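Equipment Planning for Automated Handling
Handout 4: Budgeting a single-arm cell
Issued 15/01/2021
Course notes prepared by Gillespie Lindsay. Costing tables revised by Angus Ogilvie.

4.1 Scope

This handout covers the purchase plan for one robot arm working at a fixed table on desktop computer parts. It follows on from Handout 3 (choosing a task) and assumes the task statement has been written and signed. Students who have not done this should not start the budget.

The worked case is the Nillside cell. The task is to move parts between a parts fixture and an open computer case: memory, processor and hard drive. Screws and cable connectors are left out of the task and therefore out of the budget.

4.2 What has to be bought

Begin with the work surface and go outwards. A common fault in student plans is to price the arm first and divide what is left among everything else. The arm is the largest single line, but its price is known early and seldom moves. The small lines move.

Group the lines as follows:

Arm, controller and mounting
Gripper, fingers and spare finger pads
Cameras, brackets and cables
Table and fixtures
Work items (cases, boards, parts)
Power, network and storage
Installation and training time

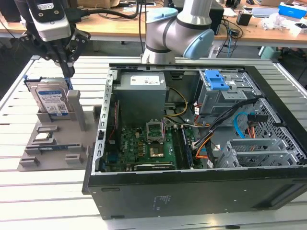 Work items are to be treated as consumables. Memory slots and processor sockets wear, and a bent contact ends the useful life of a board. For Nillside the plan allowed 8 second-hand computers for the first phase, bought as one lot so that the cases would match. Mixed cases are cheaper to buy but each new layout needs its own positions taught, and the labour cost exceeds the saving.

4.3 Fixtures

A fixture may be machined, printed or bought in. At the planning stage, assume that the first design will be changed. Put in the cost of three versions, with drawing time for each. The quote from Moffat for machined fixtures was sound but had a minimum order, and the plan went to printed parts for that reason.

Each pocket should be specified by the part it holds, the direction of removal and the clearance needed by the fingers. The last of these is often missing. If the gripper is changed after the fixture has been ordered, the clearances must be checked again — all of them.

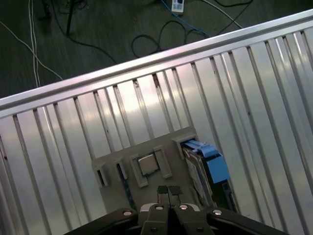 Finger pads should appear as their own line and not under "sundries". The same applies to camera cables, which flex with every cycle when the camera travels with the arm. Enter a replacement interval for both, even if it is a guess, and mark it as one.

4.4 The Nillside figures

Fixtures, pads, cables and work items together came to £3,637. The arm and controller were costed separately through Tillis under a lease of 18 months. Installation was entered as a fixed price, training as a day rate. A further £300 was held for carriage and returns. It was spent in full by October.

Note that the lease and the purchase lines sit under different budget codes. Pukgate, the second site, put both under capital and had to resubmit.

4.5 Exercise

Prepare a one-page budget for a second cell doing the same task. Assume the fixture drawings can be reused and the computers cannot. State which lines fall, which stay the same and which rise. Show the lease separately. Where a price is an estimate, give its source and the date it was obtained.

Reading for next session: Handout 5, sections 5.1 to 5.3 (maintenance contracts).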